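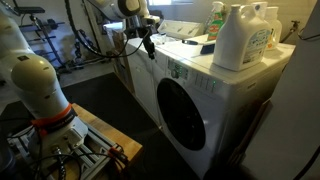
July 30, 2025. Glue day, finally! The Tuscombe chair is back on the bench after sulking in the corner for most of July, and I've got all the stretchers out without breaking any (one back rail tenon is a bit ragged, I'll sleeve it). Whoever had a go at it before me used far too much of something yellow and rubbery, so the first job was getting that off. Warm water and vinegar on a rag, leave it, scrape, repeat. My plan for the clamping is to go small. Two little clamps like the orange ones gripping that metal rail will hold a batten dead still on the edge of the bench, and then I can push the seat frame up against it with both hands free. The big sash clamps are overkill for a chair this light and they always pull it out of square on me.

Hide glue test, second round. Soaked the Barbu pearls overnight in cold water, then heated them in the double pot. Last time I let it get too hot and it went thin and smelled like a wet dog, so this time I stood over it with the thermometer like a nervous parent. Made up 50 grams dry, and that's plenty for the chair plus the drawer runners if I'm quick. Three sample joints in scrap maple: one straight from the pot, one with the wood warmed first under the heat lamp, one with a pinch of salt in the glue to slow the gel. The warmed one felt best by miles – I had time to fiddle with it and it still grabbed. The salted one was still sliding after 10 minutes, which I didn't love. Leaving all of them until tomorrow before I whack them with the mallet.

Colour is going to be a pain. The Prondier walnut stain is too red on the new sleeve, even cut with 4 parts water. Try the brown umber next, on the offcut and NOT on the chair, please, me.

Other bits: Biltwood called, the maple dowel is on backorder another 20 days, so if anyone has a length of half-inch kicking around, I'll trade you for beeswax. The small spokeshave needs a proper sharpen, it's chattering on end grain. And the lid for the glue pot is missing again. If you've borrowed it, put it back on the shelf above the sink.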